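Re: [cell-planning] What goes in the June request?

Tuesday, March 17, 2026

On the equipment list for June, someone wrote:

> We have the arm quote from Joltus and I'm told that's the big number
> done. Can people send me what else they think has to be in the
> request? I have a line for grippers and a line that says "misc 497"
> and I can't find out who put it there. Also, do we really need two
> camera views? Brorkemero will sell us the wrist one by itself.

The 497 was me, sorry! It was trays, plates, play food and spare finger pads, and I should have labeled it. Please split it out, because I'd like the food to have its own line this time. We go through more of it than you'd think.

On the bigger question, I'm so glad you asked before the form went in. I've been running the sandwich task as our yardstick for what to buy, and I love it as a yardstick. Bread, lettuce, bacon and cheese all want something different from a gripper, and the whole setup fits on one white table with a plate and a couple of clear trays.

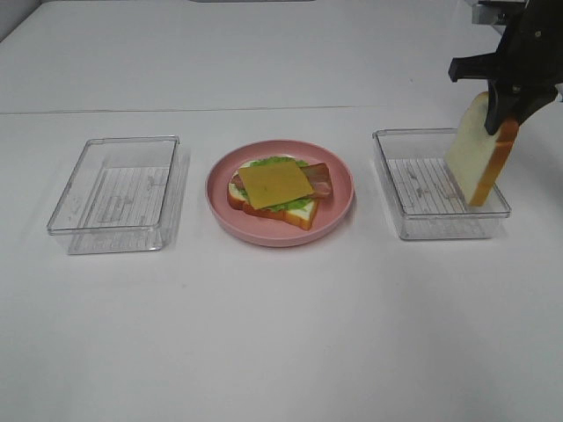

Sandwich task, fixed view. Second slice of bread in the gripper, cheese already on the plate.

Bread is the easy one to budget for. It's thick, it has a crust edge to grab, and the stock fingers are fine with it. If all we ever handled was bread I'd say take the cheapest fingers Joltus has and spend the rest on lunch.

Bacon is where I'd put money. It's thin and it twists, so the two finger tips have to meet well and the software has to know where the strip is hanging. That's my answer on the cameras too: yes, both, please. The wrist view gives you the strip and the tray rim up close.
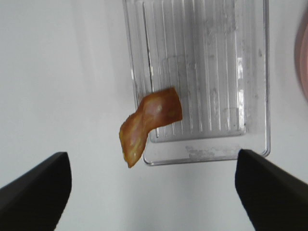
2 min read

The fixed view gives you the whole row, plate and both trays, and I wouldn't want to plan a stacking move without it. Brorkemero's single-camera price looks great until you try to work out from the wrist alone where the plate went. I'd rather drop the second lighting kit and keep the second camera.

A few more things for the request:

Clear trays. They're cheap and I like them, but the ribbed bottoms throw reflections and the plastic shows every smudge. I'd ask for 11 and also a few solid-color ones from Wokano so we can compare.

Fingers. Three spare sets. The long angular ones we use now reach down into a tray nicely, so same shape again, with softer pads if Arabzadeh can still make them.

Cable management. Laugh if you want, but put a line in for it! A proper sleeve for the arm, plus clips.

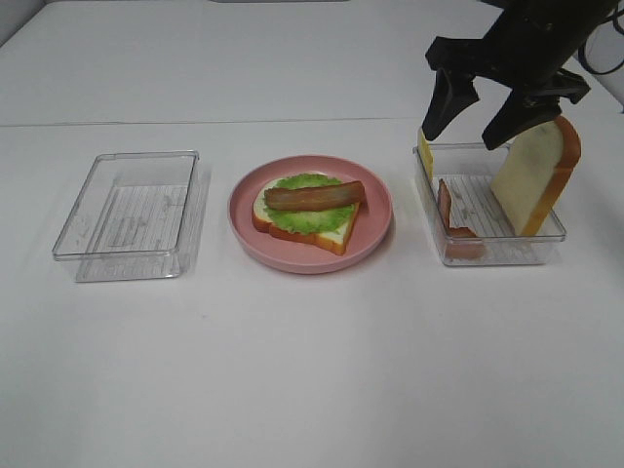
Integration time. Joltus quotes the arm and the controller and leaves the rest to us, and I'd ask for 2,000 to cover setup and calibration of the two cameras. If it comes in under, that can roll over to play food (only half kidding).

What I would leave out for now is the second arm. I want it, everyone knows I want it, but one arm with good fingers and good views will teach us plenty this year, and we'd be asking from a much better place next time.

Can somebody check whether the Wokano trays stack? The shelf by the door is full.

> Also is the table included or are we keeping the old one

Keep it. It's flat, it's white, the cameras like it. The seam across the back part doesn't bother me, as long as the trays stay in front of it.

I'll send the split-out version of the 497 as soon as I find my receipts.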